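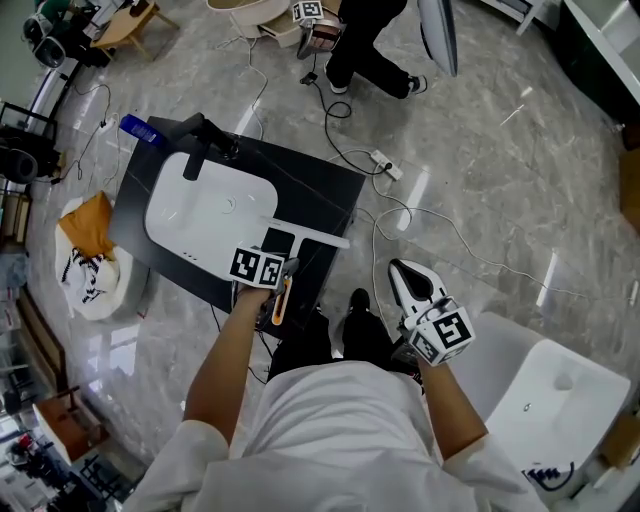
Every student robotics project begins with an argument about what the robot should do, and the argument is nearly always won by the person who has never cleaned anything. The teams whose work fills this chapter wanted, at various times, a robot that played chess, a robot that folded paper cranes, and a robot that could be entered in a parade. They ended up with sinks. A sink is a fine first workplace for a machine: it has a rim, a basin, a drain and a faucet that gets in the way of everything, and a tool laid across it can be picked up in a dozen ways, most of them wrong. The student in the white shirt has a black countertop to work on, with a white T-shaped tool lying across the right side of the basin and a blue bottle on its side behind the faucet. Both hands are taken up with grippers, each wearing a patterned cube like a small, unflattering hat. By the end of the chapter you will be able to plan a session of this kind, run it, and throw most of it away for good reasons.

Chapter 7
Teaching by Hand

7.1 Why a person goes first

In Chapter 6 you wrote out the steps for moving a cup from one shelf to another, and you discovered how many steps there were. Some of you wrote 2. Your cup is still on the first shelf.

Writing steps works well when the world holds still. Household chores don't offer that courtesy. The bottle has rolled, the cloth has bunched up, and somebody has put the sponge where the soap goes. A different approach is to let a person do the chore while holding the same sort of fingers the robot will have, and to record where those fingers went. The record of one attempt, from start to finish, is called a demonstration. A pile of them is called a data set, or, in the spring term, "what happened to our weekends."

The patterned cubes are markers. Each face carries a printed black-and-white design that software can recognize in a video. If the software can find a face, it can work out where the gripper is and which way it is tilted. If your sleeve is over the face, it can't, and it won't be polite enough to tell you until you get home.

7.2 The Moler Hall sink project

The project we follow began as a class assignment and turned into a club when the class ended and nobody returned the key. Its two leaders were Zanele Shabalala, who wanted good data, and Sipho Chauke, who wanted a lot of it. Their goal for May was 400 demonstrations of one task: pick up a cleaning tool, wipe the basin once from back to front, and put the tool down again.

They recorded 267. After review they kept 200.

The missing 67 are the most useful part of the story, and Shabalala's notes on them are reprinted in Section 7.5. Many were spoiled by covered markers. Others were perfectly good recordings of someone wiping the counter, a worthy act that had not been assigned. A whole evening went because Chauke had decided the basin looked better wiped in circles, and had told the others so with great conviction. A robot trained on half circles and half straight lines learns something in between, and it is not a pretty thing to watch.

7.3 Before you start

Read this section with your team, out loud if you have a teammate who skips things.

Agree on where the task begins and ends. "Clean the sink" is a wish. "Tool lifted, one wipe, tool down, grippers back at the near edge" is a task.

Change one thing at a time. Move the tool between attempts, or move the bottle. If you move both and also swap operators, you'll have no idea which one ruined your results.

Squeeze the trigger slowly. Beginners snap it shut as if the tool might escape.

Take turns. Arms get tired long before their owners admit it, and tired arms make sloppy paths.

Throw out bad attempts on the day you make them. A week later they will all look fine to you.

Key terms: demonstration, marker, operator, start state, end state, rejected attempt

Warm-up activity

With a partner, choose a chore that takes less than a minute. One of you does it using only kitchen tongs, one pair in each hand. The other writes down every time a grip is changed. Trade places and compare your lists. Keep them, since you'll need them for the lab in Section 7.4, where they will be read by a stranger.

Related chapters
Chapter 5: Sensors That Lie a Little
Chapter 6: Writing Steps for a Machine
Chapter 8: The Mathebula Cup and Other Ways to Lose in Public
Chapter 9: From Recording to Robot
Appendix C: Pluna Lab Sheets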